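The hall, again

I said I'd write about the hall once it was finished, and it isn't finished, but if I wait any longer I'll have forgotten all the annoying bits and will only tell you the nice ones. So, the hall.

For anyone new, we moved to Drallen in March, into a tall thin house with a front door that opens straight into a tall thin passage. You come in, you turn sideways to let the other person past, you hang your coat on the coat that's already there. The ceiling is miles up. The previous owners had painted the whole lot the colour of weak tea, including the radiator and the inside of the letterbox (I didn't know you could paint the inside of a letterbox, and judging by how it now sticks, you can't).

Everyone has a theory about narrow halls. Paint it white, it'll feel bigger. Paint it dark, it'll feel cosy. Put up a mirror, put up two mirrors, don't put up any mirrors whatever you do. My sister thinks all halls should be yellow. I spent weeks reading this stuff in bed and ended up knowing less than when I started, and dreaming about skirting boards.

We did get a quote. I wanted to know what it would cost to have somebody come and do the lot properly: strip it, make good the plaster, sort the ceiling, paint everything, go away. It came back at £2,508, and I respected the eight pounds so much that I nearly said yes. Who adds up a hall and arrives at eight? But we'd just paid for the boiler, so that was that, and off I went to buy a scraper.

Stripping

There was wallpaper under the tea-coloured paint. Of course there was. One layer of woodchip, then something with ferns on it that I rather liked, then a stripe, then a brown lining paper that had gone to a sort of biscuit. I hired a steamer from the place on Zepeda Road and had it for five days, which was three days longer than I'd told myself and two days longer than my arms were happy with.

If you've not used a steamer, it's like ironing a wall while somebody drips tepid porridge on your wrist. You hold the plate flat, you wait, you move it along, you scrape the bit you've just done, and if you're lucky a great floppy sheet comes away in one go and you feel like a genius. Mostly you get a piece the size of a stamp. I got into a rhythm in the end with the radio on and the front door propped open for the fumes, and I met more of our neighbours that week than in all the months before. People can't walk past an open door with a steaming person in it. The postman had views on ferns.

I kept a square of the fern paper. It's in the kitchen drawer with the batteries. I have no plan for it.

The wall behind was worse than I'd hoped and better than I'd feared. Lots of little cracks, one long one that wandered down from the ceiling like a river on a map, and a patch by the meter cupboard where a chunk of plaster came off on the scraper and left a hole I could put my fist in. I did put my fist in it. Cold in there!

Filling

I love filler. I'd happily fill things for a living. You mix it up, you push it in, you smooth it off, you go and have a cup of tea, and when you come back there's a bit less wrong with the world. The fist hole had to be done in layers, with a night between each, and I got quite attached to it.

Sanding I do not love. Sanding gets in the butter. I hung a damp sheet across the kitchen doorway and taped round the edges, and there was still a fine white dust on the top of the bread bin and in the cat's food and, weeks later, inside a pair of boots I hadn't worn since winter. If I did it again I'd rent one of those sanders with a hoover attached and hang the expense.

Colour, or how I lost most of a month

Right. This is the bit people keep asking me about.

I'd been fairly sure about green. I've always had green in my head for a hall, a soft old green, the sort you get on garden gates. So I bought tester pots. Then I bought more tester pots. At the worst point I had 18 of the things lined up on the stairs, every one of them green, and I could not have told you the difference between any of them except that one looked like a hospital and one looked like soup.

Then one evening I was in the paint shop buying masking tape, only tape, I'd promised, and on the rack by the till there was a card from Zomuritz with a purple on it called Pleromau. I am not a purple person. I had a purple bedroom when I was thirteen and I thought I'd got it out of my system. But this one was lovely – dusty and a bit brown at the edges, like the inside of a fig – and I stood there holding the card up against my sleeve until the man asked if I needed a hand.

I painted a big patch of it opposite the stairs and lived with it. In the morning it was pinkish. At lunch it was grey. By teatime, with the lamp on, it went so deep and warm that I kept walking out into the hall for no reason and walking back. My other half said it looked like a very expensive bruise. I've decided that's a compliment.

A word on patches, as I did mine wrong the first time. Don't paint them straight on the wall next to each other, all your eye does is compare them. I ended up painting sheets of lining paper, big ones, and moving them about with tape. You can hold one up by the door in daylight and then take it to the dark end by the meter cupboard, and you can look at it on its own with nothing else shouting. Also you can fold it up and take it to the tile shop, where they'll look at you oddly.

Different stuff on different walls

The other thing I changed my mind about was whether it should all match. I'd assumed it should. Small space, keep it simple, one colour all over. But a narrow hall is mostly wall, you're nearly touching it the whole way down, and if it's all the same smooth flat paint there's nothing for your eye or your elbow to do. I started noticing other people's passages (pubs are good for this, the bit on the way to the loos is always worth a look) and the ones I liked had a mix. Rough on one side and smooth on the other. Bare brick, then panelling, then paint. Something under your feet with a bit of grip and texture to it.

So we've gone purple down the long side and left the short side by the door to be something rougher. I wanted real stone and then I lifted a piece of real stone. What we've got instead is a limewash over a slightly gritty base coat, which you slap on with a huge brush in crosses, and which looks alarming while it's wet and then dries to a chalky, cloudy finish. It took me an afternoon. It hides everything. If your walls are as wonky as ours I can't recommend it enough, and I'd have done the whole house in it if I hadn't been told, quite firmly, no.

The floor is still to come. At the moment it's boards with a trail of purple drips leading to the bathroom like a very slow crime. I'd like coir matting all the way from the door to the bottom stair, the thick kind, set in flush so the door clears it. The measuring for that is a job for two people who aren't hungry, so we haven't managed it yet.

The ceiling

I'm not going to talk about the ceiling for long. It's high, the ladder is on loan, and I don't enjoy being up the ladder. I painted it with a roller on a pole and my neck has only just forgiven me. One tip: wear a hat. Another tip: not your good hat.

I did carry the purple up past where the picture rail used to be, right to the top, and I'm glad. I'd marked a line lower down, thinking it would bring the ceiling closer and make it all friendlier, and once I'd done that it looked like the wall had its trousers pulled up. Going all the way makes the height look meant. You come in and you look up. Visitors do it too, I've been watching them.

What's left: the matting, a coat rail that's longer than the one we have, gloss on the skirting (second coat), the letterbox, and a light that isn't a bulb on a wire. I've got my eye on a glass shade from a junk shop near the station but they want too much for it and we're at the stage where I go in and sigh at it and leave. I'll report back. If anyone has got dried paint out of a letterbox hinge without taking the whole door off, please, please tell me in the comments.
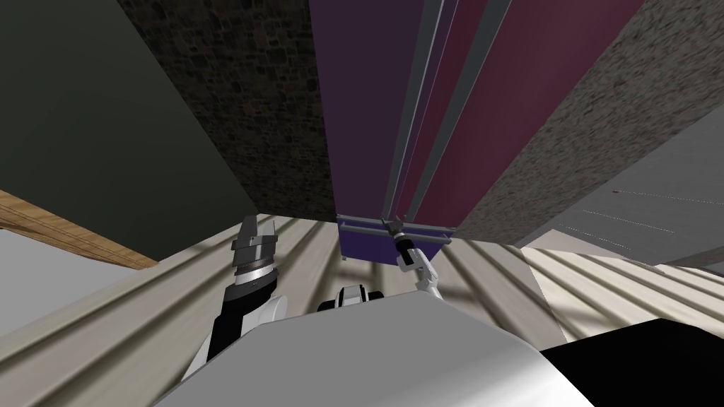
Purple and a stone texture close together in a tall, narrow space, with a ribbed floor.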